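2024-07-08

Morning

Frost on the car again. Scraped it with the old library card and left for Mellham at twenty past seven. The heater only got going past the Ovham turn-off. Rang Mum from the servo and she said the physio is coming twice a week now instead of once, and that she has gone off porridge. I told her I'd bring the bread she likes.

The job for the day was Dad's seed records. He kept them from the year they moved to Mellham until last January, and the agricultural society at Cultville has said it will take the lot if they are in some kind of order. They are not in any kind of order. He wrote on index cards, envelopes, the backs of feed dockets and in two proper ledgers that he gave up on after a few pages each. I've been typing the details into a spreadsheet, and as of last night it had 1,622 rows. Most of them are beans and pumpkins. He liked beans because they stay true to type and you don't have to fuss with them.

Cards are going into plain plastic baskets by decade until I can get proper archive boxes. 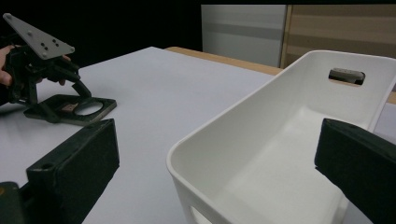 Midday

Kevin Buckley came over at eleven with his reading glasses and a thermos. He and Dad swapped seed for years, so he can read the handwriting better than I can. He sorted out a run of cards I'd had down as "Berry" and which are all "Benítez", after the family who had the market garden on the flat before it was subdivided. The Benítez bean was a climber, purple pods, very late. Kevin grew it for 4 seasons and lost it in a wet autumn. Dad's last card for it says "poor set, try north fence", with no year on it. We looked through the tins in the shed for any leftover seed and found 6 packets of something in brown paper, none labelled. Kevin thinks they're too flat to be the Benítez. I put them in the fridge anyway.

He doesn't agree with me about the spreadsheet. He thinks the cards should go to Cultville as they are, and that typing them up loses the crossings-out, and the crossings-out are where Dad changed his mind. I said I can note those in a column. He said it would be a wide column. We left it there and had toast.

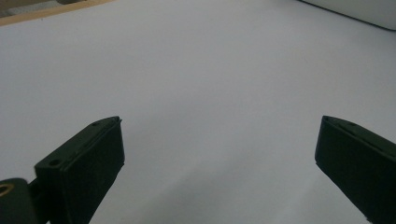 After he went I did the dockets. They are slow going because half of what's on them is not about seed at all. There are rain totals, the phone number of a man with a rotary hoe, a list of who was owed eggs. I typed the rain in a separate sheet. I don't know if the society wants rain but it seemed wrong to leave it out. One docket just says "wind" underlined twice.

Mum sat with me for an hour and told me which years were which by who was staying in the sleepout. She was right about all of the ones I could check. She remembered the purple beans too, and said they went green in the pot and she never saw the point of them.

Evening

Home by six thirty. Soup. My neck is sore from the kitchen chair and I should take a cushion next time. Need to ring Cultville and ask whether they want the ledgers separate, and find out what archive boxes cost. Forgot to give Mum the bread, it was on the back seat the whole day.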